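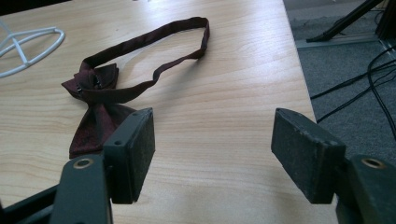
Formal Accessories: Gallery of the Otia Loan Wardrobe

Updated Oct 16, 2018

The Otia Loan Wardrobe lends formal clothing and accessories to members of choirs, bands and student societies who need them for a concert, dinner or ceremony. The full collection holds 2,773 items, of which 458 are neckwear. This page covers the neckwear section, with notes on wear, sizing and care.

Maroon bow tie, adjustable neck strap
Dark maroon fabric with a subtle mottled texture and a slight sheen. The strap closes with a small silver metal hook clasp, and its length is set with the dark slider beside it. Catalogued in July as part of the Kļaviņa bequest.

Strap and fastening
Borrowers are asked to set the length before the day of the event. The strap should sit flat under the collar, with room for two fingers between the fabric and the neck. Please undo the hook before taking the tie off - pulling it over the head strains the stitching at the knot.

Reshaping the bow
A bow that has folded over on itself can usually be eased back by hand. Open both wings, smooth them outwards from the knot and leave the tie lying flat overnight. Members should not iron any item from the collection. Where a crease remains, return the tie to the Prisitz desk, where it will be steamed.

Colour and matching
Maroon is the standard colour for the Cerkico Chamber Choir and is kept for its members during the concert season. At other times it may be borrowed by anyone registered with the wardrobe. Shades differ slightly between batches, and groups wishing to match should reserve all their ties in a single request.

Borrowing and return
Neckwear is lent for 10 days and may be renewed once, provided that no other borrower has reserved it. Items should be returned clean and dry, with the hook fastened and the strap laid loosely - not wound tightly around the bow. Marks, loose threads and missing sliders should be reported on the return slip so that a repair can be arranged before the next loan.

Requests for neckwear are accepted at the Prisitz desk during opening hours. Shirts, waistcoats and cummerbunds are listed on separate gallery pages.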